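Doblar un pantalón con pinzas prestadas

5 de enero de 2026

Llevo un tiempo enseñando a robots a hacer cosas de casa y cada vez que lo cuento en una cena pasa lo mismo: la gente se imagina a alguien escribiendo código a las tres de la mañana. Y no, yo doblo ropa. Doblo ropa con una pinza en cada mano, la vuelvo a desdoblar y la doblo otra vez. Hay días en que echo de menos el código, la verdad.

Hoy quiero defender una postura que en mi gremio no cae demasiado bien, y es que enseñar con la mano (agarrando tú misma la pinza, de pie junto a la cama o la encimera) da mejores demostraciones que el mando a distancia. Al menos para la tela. Para otras cosas ya discutiremos.

Empecé con el mando. En Planska teníamos 2 brazos montados sobre una mesa y los manejábamos desde una silla, mirando una pantalla, y recuerdo la primera tarde como una de las más humillantes de mi vida adulta. Tardé una eternidad en coger un calcetín. Veía el calcetín, sabía dónde estaba, bajaba la pinza con toda mi buena fe y cerraba en el aire, un dedo por encima. Zerrin Tokgöz, que llevaba meses en aquello, me dijo que dejara de pensar en mi mano y pensara en la del robot. Buen consejo, supongo. A mí me costó semanas – y cuando por fin le cogí el truco, me di cuenta de que había dejado de doblar como una persona. Doblaba como alguien que tiene miedo de la mesa.

Eso es lo que me preocupa del mando. Aprendes a hacer la tarea de la manera que el mando te permite, y luego el robot aprende de ti esa timidez: las pausas, los rodeos, la costumbre de acercarse siempre por arriba por si acaso.

Con las pinzas en la mano todo eso cambia bastante. Notas el peso de la prenda y el tirón cuando una costura se resiste. Una cinturilla elástica, por ejemplo, se encoge en cuanto la sueltas por un lado, y eso con la pinza agarrada lo corriges casi sin pensar, igual que cuando doblas con los dedos mientras hablas por teléfono. ¡Y vas rápido! No tanto como con las manos desnudas, claro, pero lo bastante para que el gesto siga pareciendo un gesto. 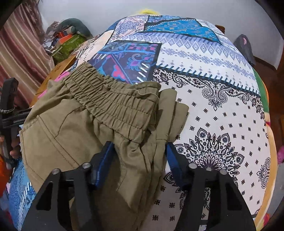
Ahora bien, Ognjen Ionescu, con quien discuto de esto desde hace años (discutimos bien, con café), me pone siempre la misma pega, y es buena. Dice que cuando yo llevo la pinza hago trampa sin querer. Giro la muñeca de formas que un brazo mecánico igual no puede copiar, me inclino, rodeo la cama, meto el codo donde un robot tendría media máquina estorbando. El que maneja a distancia, en cambio, solo puede hacer lo que el robot puede hacer. Si le sale, le sale al robot, y punto.

Le doy la razón a medias. Es verdad que hay demostraciones preciosas que no sirven para nada, y yo he grabado unas cuantas. En junio tuve que tirar una sesión entera, 100 repeticiones, por haberme pasado la mañana estirando las perneras con un gesto larguísimo, de torera, que ningún brazo de los nuestros alcanzaba. Me dolió. Pero aquello me enseñó a moverme mejor, y se corrige en un par de días. La torpeza del mando a mí no se me quitó nunca del todo.

Luego está el asunto de dónde se aprende. Los brazos fijos viven en su mesa, con su luz y su mantelito liso de un solo color. Las pinzas las metes en una mochila y te vas a una casa. Y en las casas hay colchas estampadas, cojines amontonados, cortinas, bolsas contra la pared, ropa que nadie ha planchado jamás. Si queremos que una máquina doble pantalones en un dormitorio cualquiera, me parece de sentido común que haya visto dormitorios. A mí una colcha con mil dibujos me cansa la vista, pero prefiero que el robot se pelee con ella ahora y no el día que llegue a casa de mi madre.

También diré algo a favor del mando, para que Ognjen no me retire la palabra. Para tareas con calor o con cristales rotos, o para cualquier cosa que yo no quiera tener a un palmo de la cara, que me den la silla y la pantalla. Y para corregir a un robot que ya sabe casi todo y falla en el último tramo, lo mismo: entras, le echas una mano de lejos y sales.

Pero para la tela sigo en mis trece. Mañana me tocan sábanas bajeras, que son el enemigo, y pienso hacerlas con las pinzas en la mano y la radio puesta.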